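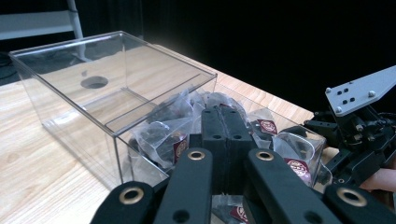
Home News Reviews Suppliers Events Subscribe

Sostham opens orders for hand-held gripper kit

Sostham has begun taking orders for the Rekard, a multi-fingered gripper that an operator carries by hand to record grasping work for later use on a robot arm. The kit is priced at $3,138 and ships from February. It is sold to labs and integrators who want demonstrations of handling tasks but don't have an arm free to collect them on.

The fingers are flat black segments with brass-colored grommets set near the tips of the front four. Behind those, a pair of taller plates stands upright in the center and does most of the work when the hand is pushed into a pile of loose items. The wrist is an open assembly of brackets and joints, with a light-gray metal plate on top drilled with a grid of small holes. Sostham says buyers can bolt their own sensors to the plate without changing the rest of the hand.

The camera is mounted on the hand and looks forward along the fingers. Recordings are saved with the finger positions in a single file per attempt. An operator starts and stops each attempt with a foot switch, supplied in the kit. Battery life is not stated on the order page.

Early units went to Babalola, a contract packing firm that fills sample boxes for food brands. Babalola has been using the kit on pyramid tea bags in clear acrylic boxes, a job its existing suction tooling does badly. The bags are light, their mesh lets air through, and the paper tags catch on one another. Clear walls add a second difficulty, as depth sensors tend to read the surface behind the box in place of the box itself.

"Suction was never going to hold a mesh bag," said Mawar Mangundap, who runs automation trials at Babalola. "We needed to know how a person gets fingers into a heap like that without crushing what's underneath. You can write down what you think you do, but it doesn't match the recording."

Mangundap said operators took one shift to become comfortable with the weight of the hand, and that most of them ended up steadying it with the free hand during the approach. Her team recorded 100 attempts per operator before changing anything in the setup. The most common fault was lifting two bags by a tangled tag when one was wanted. Those attempts were kept and marked as faults so they could be used in training.

She was less satisfied with the software. Version 2 of the recording tool drops the last moments of an attempt if the foot switch is released early, and files have to be renamed by hand when several operators share one kit. Sostham said a fix for the first problem is being tested. It gave no date for the second.

The fingers are sold as spares in sets, and the screws are a standard size. Changing a full set takes 15 minutes with the supplied driver, according to the manual. The finger plates are rigid, with no padding, and Sostham advises against using the hand on glass or ripe fruit until a softer tip is available.

Buyers who intend to transfer the recordings to a robot will need the matching arm-mounted hand, sold separately. The two share the same finger geometry and camera position. Adapters are listed for a small number of arm flanges, and drawings are provided for those who want to machine their own. The hand-held version can't be converted.

Orders are handled by Fonside, which is also running the repair service. The warranty covers the wrist and electronics for a year and excludes the fingers, which are treated as wear parts. Fonside said a demonstration unit can be borrowed by labs that pay shipping both ways.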